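Momanus Plemo 400 Folding Projection Screen

Front projection, matt white, with two-way masking

The Plemo 400 is a folding-frame cinema screen for film societies, village halls, school theatres and touring festivals. The image width is 400 cm with the side masking fully open. It is intended for rooms where a fixed screen cannot be left up between shows and where a roller screen is too narrow or does not hang flat enough. Two people can put it up in 30 minutes. No tools are required apart from the hex key clipped inside the case lid.

What is supplied

Folding aluminium frame with locking hinges
Matt white front surface with press-stud edging
Two legs with adjustable feet, left and right
Two diagonal braces
Side masking panels, black wool serge, one pair
Top and bottom masking strips
Wheeled case
Hex key and spare press studs
Printed assembly sheet

The lower skirt and side drapes are sold separately. See Accessories.

Frame

The frame is square-section aluminium tube with a satin black finish. It folds at hinges that lock with a quarter-turn catch. Each catch shows a white line when it is fully home. If any line is not visible, do not fit the surface, as the tension will pull the frame out of square and the hinge will wear on one side.

Folded, the longest section is 860 mm. This allows the case to stand upright in most estate cars and to pass through a normal projection box door. The hinges on frames bought before the present version have a sprung catch instead. Sprung catches can be changed for the quarter-turn type, but only as a full set. 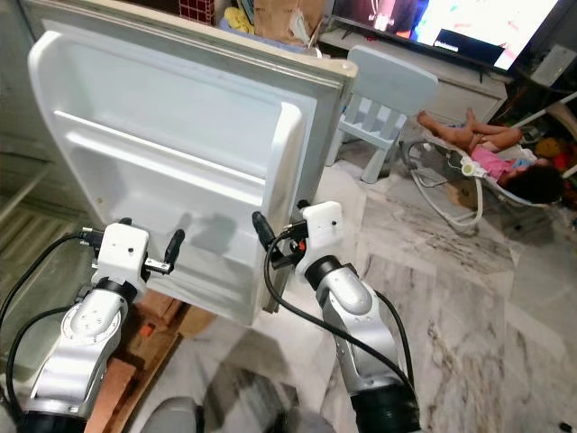 Surface

The surface is a matt white vinyl with unity gain, seamless across the full width. It has no directional coating, so brightness falls off very little for people sitting at the ends of the front rows. In long narrow halls, where most of the audience is close to the centre line, a higher gain surface may suit better and can be ordered for the same frame. It will show creases more readily than the matt version and must be rolled when stored.

The standard surface may be folded. Fold it with the white side inwards, along different lines each time where possible. If it has been stored in the cold, bring it into the room and leave it in the closed case until it has warmed through. Cold vinyl is stiff and the press studs will be hard to close along the bottom edge.

A perforated surface for use with loudspeakers behind the screen is available to order. Perforated surfaces lose a little light and should not be used where the front row is very close, as the holes become visible.

Masking

Projected film is shown in more than one shape, and the black border has to move to suit. On the Plemo 400 the side panels slide on a rail fixed to the rear of the top tube and can be set anywhere between full width and Academy. The positions for Scope, Flat and Academy are marked on the rail. The top and bottom strips are fitted by hand for Scope and removed for the other two.

With Scope the picture uses the full width and the height is reduced. With Flat and Academy the picture uses the full height and the sides are brought in. Anyone used to a common-width house should check the lens settings before the audience is admitted.

For mixed programmes, such as a short film followed by a feature, it is normal to set the masking for the feature and accept a border on the short. The side panels can be moved during a show by one person at each end, but the strips cannot.
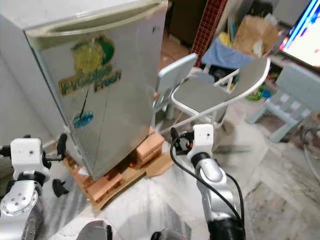
Photo: Momanus / Clurbridge

Room and seating

The Plemo 400 is suitable for audiences of up to 200 in a room with a level floor, provided that the bottom of the picture is set above the heads of seated viewers in the front rows. The legs extend in steps. Use the same step on both sides and level the screen with the threaded feet.

The front row should be no closer than the width of the image. In rooms with a low ceiling the Scope picture can be set towards the top of the frame to improve the view from the back, with the bottom strip dropped to meet it. The top strip is then not used.

Light on the screen from exit signs is a common complaint. Move the screen before trying to shade the sign, which in most halls is not permitted. A dark floor in front of the screen makes a visible difference to contrast. A polished wooden floor will reflect the lower part of the picture and a length of black cloth laid flat against the feet is usually enough to stop it. Tape down all edges.

Assembly

Lay the case flat and lift out the frame without opening the hinges. Open the frame on a clean floor, long sides first, and turn each catch until the white line shows. Lay the surface over the frame with the label at bottom left. Close the studs at the four corners, then the middle of each side, then work outwards. Fit the legs while the frame is flat. Raise the screen with one person at each leg, and fit the diagonal braces before either person lets go.

The screen must be weighted. Use the Schwaiger base weights listed below or sandbags of equal size on both sides. The Plemo 400 is for indoor use only. It must not be used in a marquee with open sides.

Cleaning

Brush dust off with a soft dry brush, working from the top. Marks can be removed with lukewarm water and a drop of washing-up liquid on a white cloth. Do not use glass cleaner, solvent or any abrasive pad. The serge masking should be brushed only. It is treated with a flame retardant that washes out in water, and a panel that has been washed must be treated again before public use.

Accessories

Lower skirt, black serge
Side drapes with rail, pair
Schwaiger base weights, pair
Rear projection surface
High gain surface, with storage tube
Perforated surface
Replacement press studs, bag
Replacement quarter-turn catches, full set

Ordering and hire

The standard matt white version is held in stock. Other surfaces are cut to order. Screens may be collected from the Clurbridge warehouse or sent by carrier on a pallet. Goods returned unused in the original case are accepted within 30 days, except for surfaces cut to order.

A hire unit is available from Clurbridge with weights and lower skirt included. October is heavily booked by festivals and early enquiry is advised. Hirers should return the surface folded and dry, with all press studs checked and any missing ones noted on the card in the case lid.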